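2023-01-10
Workshop notebook, big table, white top

Picking up from the last entry, which ended with the top on trestles and the second coat still soft. It has had the weekend and then some. Pressed a thumbnail into the underside test patch first thing and it left no mark, so I called it hard enough to work on and got going.

For anyone reading this without the earlier pages: this is the large table from the back room, the one we had from Ziswood when they cleared out their upstairs. The frame is fine. The top had gone yellow near the window end and had a burn ring from a glue pot, plus old knife lines all over the middle. We talked in September about replacing it, and Selvaraj priced a new top from Dakton at 153 plus delivery. Decided to fill and repaint the old one first and see if we could live with it.

Where things stood this morning:

Knife lines filled and flatted. All gone to the touch except one near the short edge on the door side, which I can still feel if I go across it slowly.

Burn ring filled twice. The first fill shrank. The second is level.

Primer on, two coats of white on. Khan white, satin, the water-based one. The roller was the short foam kind.

Went over the whole surface with a lamp held low along the edge. Overhead light shows you nothing on white. With the lamp down you get every ridge. Found a roller edge running most of the length on the left, two small runs over the front lip, and a scatter of nibs in the half nearest the extractor. The nibs are dust. I had the extractor off while the paint was wet but I had been sweeping in there the same morning, and Kumudini did tell me to leave it a day. Noted.

Cut back by hand. Used the 300 sheet we had left in the drawer, on the cork block, with water and a drop of dish soap. Started at the window end. The nibs came off in a few passes. The roller edge took much longer and I nearly went through to primer at one spot, a patch the size of a coin. Stopped there and left the ridge slightly proud. Better a faint ridge than a gray patch.

The runs on the front lip I shaved with a fresh blade held nearly flat, then sanded. They had skinned over but were soft inside, so one of them dragged and left a small crater. Filled that with a smear of the fine filler off a fingertip. It will want touching in.

Wiped down with a damp cloth, then a second damp cloth, then a dry one. Changed the water between. Left it with the door open until the surface was dull and even all over, then took the lamp round again. Much better. Marked what was left with little bits of masking tape so I could find it after lunch.

Mizanur came by while I was at it and asked if we were sure about white. The old gray bench hides dirt and the white one won't. My answer is the same as before. On the gray bench we lose dark screws, pencil leads, black rubber feet, everything. On white they show up. It also throws light back up at the work, and the back room needs it in winter. He still thinks we will be wiping it all day. Probably true.

Third coat. Strained the paint through an old stocking into the clean tray. There were bits in it - skin from round the rim of the can, because I had not pushed the lid down properly after the second coat. That may account for some of the nibs as well. The lid is now hammered down and the can is stored upside down on the shelf under the vise.

Thinned with a splash of water, more than last time. The second coat was dragging by the end and I think that is where the roller edge came from. Worked in strips across the short way and laid off the long way with almost no pressure. Lech held the lamp and called out the misses, which is a much better way to do it than walking round and round with the lamp yourself. It took 16 minutes to cover the whole top, edges included. The second coat was closer to half an hour, and I was chasing dry edges for most of that.

Did the edges first this time, with a brush, then the flat. Wiped under the lip with a rag afterward so nothing could hang there and make a run.

Left it alone. Door shut, extractor off, heater on low at the far wall. Nobody in. Sign on the door.

Looked in after 45 minutes. Touch dry on the edges, still tacky in the middle. One hair near the corner, mine by the look of it. Left it, since picking at it now would make it worse.

Leveled much better than the second coat. No roller edge on the left that I can see with the lamp.

While that was drying I went over the frame. All four leg bolts were loose, two of them finger loose, which explains the wobble everyone has been blaming on the floor. Took them out, wiped the threads, put new spring washers on and did them back up. One of the adjustable feet is seized. Soaked it with penetrating oil and will try again tomorrow. If it won't shift, the other three can be set to match it, as it is sitting at a sensible height anyway.

The cross rail on the back had a splinter lifting along the underside, right where knees go. Glued it, wrapped it in tape, clamped it with the small orange clamps. The big ones are still at Tristby, and whoever is next over there please bring them back. There should be a pair and a spare handle.

Now the part I want to write down properly, for how the table gets treated once it is back in the room. The paint will feel hard in a day but it isn't fully hard for a few weeks, and most of the damage to the last surface was done early on.

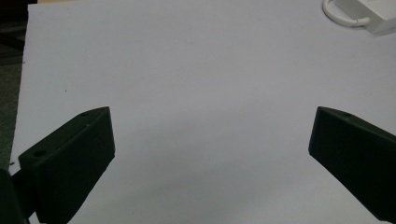 No hot glue straight onto it, and no soldering either. Both of those go on the tile. No tape left on overnight, and that includes the low-tack blue. When you peel tape, pull it back low over itself, slowly. If you need to cut, use the green mat, or the offcut of hardboard if the mat is in use. I don't want to see knife lines again before summer.

Set things down, don't slide them. Anything with a metal base gets felt under it. There is a sheet of self-adhesive felt in the second drawer and Elango has offered to cut a stack of rounds from it.

For cleaning, a damp cloth and a bit of dish soap. No acetone anywhere near it. Alcohol is all right on a cloth for a pen mark, in small amounts and wiped straight off, but not in the first month. I tried it on the underside patch and after a day's drying it dulled the satin. Might be fine later on. I will test the same patch again and write the result here.

Small specks. A few tiny dark ones are the kind of thing you get in a white top in a working room, and I'm not going to repaint for them. Try a fingernail first. If a speck lifts, it was dirt. If it doesn't lift, it is in the finish and it stays. Please don't go at it with the blade.

Light. Kumudini wants the table turned so the long side faces the window. I had it end-on before. She is right that with the window at one end you stand in your own shadow for half the jobs, and a white top makes a shadow very obvious. We will try it her way for a couple of weeks. It means moving the drawer unit, and the extension reel will need to go along the wall and not across the walkway.

Also thinking of swapping the bare tube over the middle for something with a diffuser. The glare off fresh satin is noticeable if you stand at the door end. The finish may knock back a bit with use. Not buying anything yet.

Costs so far: the paint, one roller sleeve, filler, washers. Receipts are in the envelope. It comes to well under what Dakton wanted for the new top, but if I put my own hours in, it is a lot less clear. I would still do it again, in fewer coats and with a cleaner floor.

To do:

Touch in the crater on the front lip, small brush, tomorrow.
Pick out the hair once hard, 300 paper on a fingertip, leave the rest alone.
Seized foot, second go.
Unclamp the back rail and check the splinter is down.
Felt rounds (Elango).
Move the drawer unit before the top goes back on, not after. Needs two people.
Ask Selvaraj whether the Dakton price holds until spring in case this one doesn't last.
More of the fine filler. The tub is nearly out and what is left is going crumbly.

Carrying the top back: through the side door, on edge, painted face away from the frame. Blankets are on the hook. Lech and I will do it if the lip is dry by the afternoon, otherwise it waits.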